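Can a Machine Do the Dishes Yet? Warkton Team Is Getting Closer

Folding a towel takes most of us a few seconds. For the robots at Wuroreck, a small lab in Warkton, it took three minutes last spring, and the towel usually ended up on the floor. Now they're down to 68 seconds, and the team could not be happier!

"I cheered so loud the people upstairs came down," said Hanna Marciniak, who runs the household chores project. The robots learn from people, who do the jobs themselves with hand-held grippers while cameras record every move – wiping counters, stacking cups, restocking a shelf.

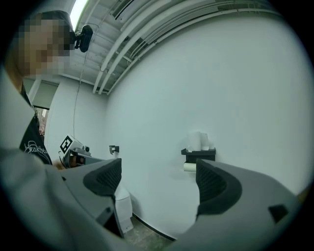

Hand-held grippers at work at Wuroreck. The square marker sits on top of the second one.

So can they take over the housework? Not quite. Of the eight chores on the lab's list, the robots can finish five without help. Cups are easy now. Wet cloths and thin plastic bags still beat them, and a trial restocking job at a store in Posutton went well until somebody moved the cart.

Still, that's a huge jump from a year ago, and it's a lot of fun to watch (the cup stacking especially). Marciniak's group plans to try sorting laundry next, with a first test in December.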